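FOR IMMEDIATE RELEASE

Belay Opens Its Shoe Room in Hurnley, and Your Hallway Is Invited

Hurnley, Sunday, February 18, 2024

Hi, I'm Mireille Majali, and I have been going on about hallway floors for so long that my family now leaves the room when I start. So I'm very happy (giddy, if you ask my sister) to announce that Belay is opening a Shoe Room on Clindwood Street, where you can bring in the shoes that live on your floor and leave with them cleaned up, paired up and given somewhere to go.

Belay began as a home tidying service. I would come over for the kitchen cupboards or the spare bedroom, and I'd step over the shoes to get there. Then I'd step over them again on the way out! After a while I started asking people if we could do the front door first, and the hallway jobs became my favorite ones. They're small, they're quick, and you see the results every single time you come home with your arms full of groceries.

We've fitted out one front room with open floor and a few pieces of furniture that stand up on legs, so there's space to push a broom underneath and space to lose a slipper. I went for pale green with white grid lines underfoot. Eilidh Dalgleish, who runs the bookings, thinks it looks like a swimming pool. I think it looks like a swimming pool too, and I love it.
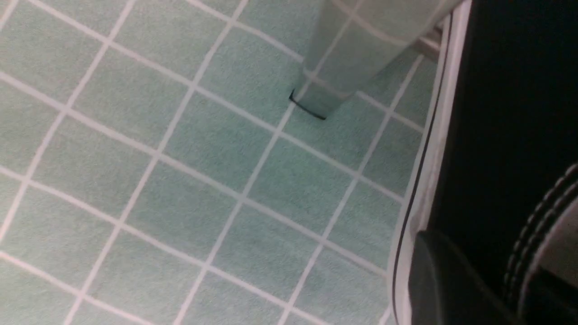
What happens in the Shoe Room

You bring a bag of shoes. Any bag, any shoes, no need to clean them first (please don't, you'll take away half my fun). We tip everything out, match the pairs and sort them by how often they get worn. The ones you wear every day get a spot you can reach without bending down much. The wedding shoes can go up high. The single flip-flop we will need to talk about.

Then we get to the cleaning. Most of what people bring us is plain canvas, and canvas is friendly stuff. A soft brush, a little dish soap in lukewarm water, small circles, and then a wipe with a clean damp cloth. The white rubber edge is where the dirt shows, and that gets its own old toothbrush and a dab of baking soda paste. We stuff the shoes with plain paper and leave them to dry away from the heater — Zaid Qudah on my team feels strongly about the heater, and he's right, it can loosen the glue.

A session runs for an hour and we take up to 9 people at a time, so everybody gets a stool and some elbow room. The cost is $14 per person, brushes and soap included.

My own favorite customers are slip-ons. You kick them off in one move, which is the whole reason they end up in the middle of the floor. A pair of navy canvas ones with a white sole will go with nearly everything in your closet, and they'll tell on you for every puddle you walked through.

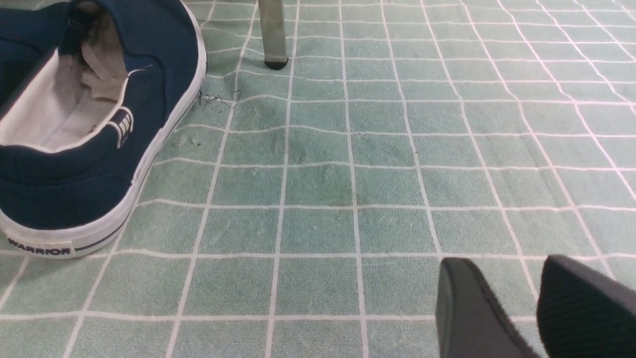

Where the money came from

I want to say a proper thank you here. Cistgate, the hardware store two doors down, gave us $3000 toward the room, and the owner, Ayman Bitar, came over on three evenings to put up shelves and argue with me about brackets. He won. We raised another $500 from a bake sale in February, most of it on the strength of Pallavi Srivastava's lemon bars, and that went on brushes, trays and a very good doormat.

"Mireille asked me for one shelf," Ayman told me when I said I needed a quote for this release. "Then she asked me for the rest of the wall." I have left that exactly as he said it.

Pallavi will also be leading our children's sessions. Her method is to draw around each child's shoes on a strip of cardboard and put the strip by the door, so there's an outline to park in. I tried it at home on grown adults and it worked on one of them.

What to check before you come

Have a look inside the shoe as well as outside. Pale linings pick up gray from socks and bare feet, and insoles bunch up toward the heel when you cram your foot in without undoing anything (guilty). If the insole lifts out, pull it out and let it air overnight. If it's glued down, leave it be and we'll work around it with a barely damp cloth. Look at the sole too, where grime likes to sit along the bottom edge.
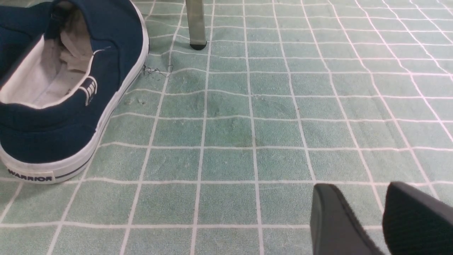 Navy canvas slip-on with "WARRIOR" on the heel of its white sole.

Floors get a few minutes of our hour too. Shake out the mat, sweep the corners, and go after marks with warm water before you reach for anything stronger. If you have a rug by the door, tug it flat from the corners while you're at it, as a ripple is just the right height for a toe. And slide the shoes out from beside the chair legs before you sweep, or you'll be chasing crumbs around them the way I did for years.

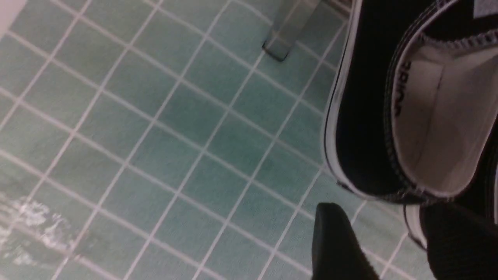
Can I bring shoes that aren't canvas?
Leather and suede are welcome for sorting and shelving, but we only wash canvas in the room. We'll give you a care sheet for the others to use at home.

How to book

Call in at the Shoe Room on Clindwood Street, Hurnley, or ask for Eilidh at the Belay desk. Reporters are welcome to sit in on a session, and please bring your own shoes. Press questions come straight to me, Mireille Majali, at Belay.

###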